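Junach finishes bathroom refit at Plultoditz flats

Apr 21, 2018

Housing manager Junach has completed the bathroom refit at its Plultoditz block, closing a works programme that began last July. The job covered every flat in the building and was carried out by the contractor Stefanou, with sanitary ware and storage units ordered through the supplier Junberg.

The old bathrooms dated from the original construction. Most had a pedestal basin, a bath with a separate shower hose, and vinyl sheet laid over a screed floor. Surveyors found that the vinyl had lifted at the joints in a large share of the flats and that water had reached the screed below. Repairs had been made flat by flat for several years, and Junach decided to replace the rooms as a single contract when the repair bill passed the level set in its maintenance plan.

Each room was stripped to the structure. The waste pipes were replaced up to the riser, new isolating valves were fitted on the hot and cold supplies, and the floor was levelled before tiling. The wall between bathroom and hall was left in place in all flats, so the rooms keep their former footprint.

The tile is a grey marble pattern. Junach had first specified a plain matt tile but changed the order after tenants were shown samples in the ground-floor meeting room. The marble pattern received 677 votes across the three estates where the same samples were shown, and it will be used in the next two blocks as well.

The layout is tight. The washbasin and the toilet stand next to each other, and the tenants' handbook asks that the floor in front of them be kept free so that drawers and doors can open to their full travel. Storage is placed under the basin and on the wall, which removes the need for a free-standing cabinet. 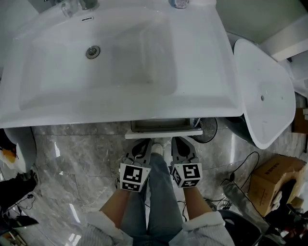 A bathroom with the wide-rimmed washbasin, open storage beneath it and the grey marble-patterned floor.

The basin is a wide rectangular model with a broad flat rim. It replaces a smaller unit that many tenants had reported as too shallow, with water running over the front edge during normal use. The new one has an overflow slot in the back slope of the bowl. Stefanou tested each overflow by closing the drain and running the tap for 2 minutes at full flow, and the results were entered on the handover sheet for the flat.

Access to the trap was the main technical point during the works. In the first flats to be finished, the storage under the basin had to be unscrewed before the trap could be reached. Stefanou proposed a cut-out in the rear panel, and Junach approved the change. The flats already handed over were altered during the winter at no charge to the client -- the contractor accepted that the clearance shown on its own drawings had been wrong.

Ventilation was also changed. The previous system relied on a passive duct, which gave little air movement in still weather. Extraction is now mechanical and runs at a low rate all day, with a higher rate when the light is on. Tenants are asked to leave the gap under the bathroom door clear. Mats with a thick pile can close it.

Junach set aside 2000 euros per flat for the sanitary ware and storage, and 3000 euros per flat for pipework, levelling and tiling. The first figure was kept. The second was exceeded in the flats on the north side, where the screed had to be taken out completely and laid again. The overspend has been charged to the reserve for the block and will not be added to rents.

Work inside each flat was planned for nine working days, and tenants used temporary washrooms in the yard during that time. On the upper floors the period was often longer. The lift was out of service for part of the autumn and tiles had to be carried up by hand, which put the programme back by three weeks.

Cleaning instructions have been sent out with the handover papers. The glossy surfaces should be wiped with a soft cloth and a neutral cleaner. Scouring powder must not be used on the basin or the toilet lid, and acid descaler must be kept off the tile joints. Chrome parts should be dried after use in this area, where the water is hard. Bottles and other toiletries may be kept on the back ledge of the basin, but the ledge should be lifted clear and wiped once a week -- that is, items removed and the surface cleaned up to the sealant line.

Bins and cleaning products can be stored in the unit under the basin. Heavy items should go at the bottom. Tenants must not drill into the tiled floor, and wall fixings need written permission from the estate office, as the new supply pipes run behind parts of the plaster.

The defects period is two years. Faults such as dripping valves, loose tiles or drawers that do not close should be reported to the estate office in writing, with the flat number and a daytime telephone number. Stefanou will carry out a joint inspection of the sealant joints in July, and tenants will receive a card with the time slot for their floor.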